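Cireo Remote Demonstration Kit – Product Page

Equipment > Teleoperation and hand guiding > Two-arm kits

Stock code: Cireo 346
Supplied by Varasell
Page text: Tumelo Shabalala

We sell this kit and we also get the support calls, so the page is written with both in mind. The Cireo lets one person show a two-arm robot a household task, either by steering it from a pair of hand controllers or by taking hold of the arms and moving them. The maker's leaflet says a new operator can be recording good demonstrations in minutes. Our experience is closer to an afternoon, and longer for anyone who has never worked from a wrist view.

What you get

Two hand controllers with trigger grip
Foot pedal (start, stop, discard)
Recording software with practice rooms, single-seat license
Hand-guiding collars, one pair
Cable set, 2 m
Printed quick guide

A display is not included. Neither is the robot.

Views

The software gives the operator a view over the robot's body and one from each wrist, and you switch between them or tile them.

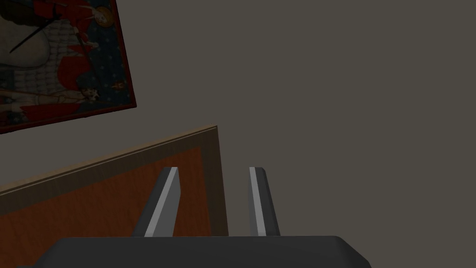 Most of the complaints we hear are about the wrist view. It is sold as the precise one, and for the last inch of a grasp it is. The trouble starts earlier, when you are still finding your way to the object. With the two fingers standing up in front of a board and the edge of that board showing in the gap between them, it is very easy to believe you are lined up. You may be well short of it. A plain gray wall behind the fingers gives you next to nothing to judge distance by, and the tilt of a poster tells you more about your wrist angle than the on-screen readout does. Erlinda Evangelista, who trains operators for us, has people approach on the body view and change over late. We think that is the right habit, and we wish the quick guide said so.

Practice rooms

The license includes simulated rooms, so a new operator can bump into things at no cost. They are decent for learning the controls. We would be careful about claims beyond that. Contact in the simulator is forgiving, and a grasp that holds there may slide on a real table. Sadao Arai at Clumstead recorded 289 practice demonstrations before moving to hardware and kept 37 of them for training. He does not regard that as a bad result – neither do we – but it is a long way from what the brochure implies.

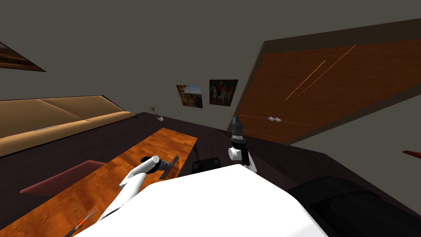

Two-arm work is where remote control earns its price, and also where it gets tiring. An operator tends to watch one hand and forget the other. You can have the left gripper low over the coffee table, right beside a small dark block, while the right arm is still pointing up toward the cabinet from whatever you did with it last. The recording keeps all of that. If the idle arm is in a different pose every time, your demonstrations disagree with each other before the task has begun. Use the "park" button. It is on the left controller and it is too small.

Hand guiding

Good for slow, single-arm motions such as opening a door or wiping a surface. Poor for anything needing both arms, unless you have a colleague. The collars fit Sikder wrists without an adapter. For other wrists, ask us first.

Not recommended for

Fast motions of any kind
Shared network connections
Buyers expecting the robot to manage a new room from one demonstration

Loan units are available from January. Contact Mitali Jayasinghe for terms.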